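## 4. Setting the combination on your Saarela padlock

Before you start, put the kettle on and find yourself a clear bit of table with decent light. There's no rush with any of this, and most of the calls we get come from people who tried to do it standing up in the shed with the lock already on the door. Sit down, have your reading glasses handy, and keep a pencil and paper beside you.

Your lock leaves us set to 0-0-0. You'll want to change that before it goes anywhere near a gate.

1. Turn all the dials to 0 so the numbers line up with the little notch on the body.
2. Pull the shackle up until it pops free. If it feels stiff, push it down firmly first, then pull.
3. Swing the shackle a quarter turn, press it down as far as it will go, and keep holding it there. You'll feel a small spring pushing back at you, and that's fine.
4. While you're still holding it down, turn the dials to your new combination. (Please don't use 1-1-1 or your house number, tempting as it is!)
5. Write the new number down now, before you let go.
6. Let the shackle come up, swing it back to its usual position and close the lock.
7. Spin the dials, then open and close it with the new number three times.

**Caution:** Don't let the shackle rise while you're partway through step 4. The lock will happily take whatever number the dials have landed on, and you may have to try quite a few to find it again.

**Note:** We can't look up a combination you've chosen yourself. Keep the paper somewhere sensible, and somewhere other than inside the thing you're locking.

### 4.1 Setting several locks alike

Plenty of our customers buy the Pirnerthorpe set for a row of lockers or a few paddock gates and want the same number on each. Do them one at a time, all the way through to step 7, and move each finished lock to the far side of the table. It's surprisingly easy to set one twice and miss its neighbour.

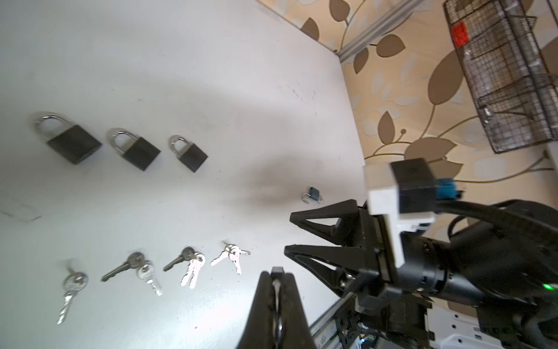 If you'd like a different number on each, put a dab of coloured nail polish on the base of each body and write the colour beside the number on your sheet. Let it dry well away from the dials.

### 4.2 Looking after the dials

A puff of dry graphite every January will keep things turning nicely. Use it twice a year if you live near the salt. Cooking oil and grease collect grit, so leave those in the kitchen and the garage.

**Caution:** Never heat a frozen lock with a flame. Cup it in a gloved hand for a few minutes, or use a de-icer labelled for locks.

If a dial still sticks after cleaning, write to Kaisu Juntunen at our Clillolard workshop and tell her which dial it is, counting from the left. Pop the lock in a padded envelope, left open, with your return address inside.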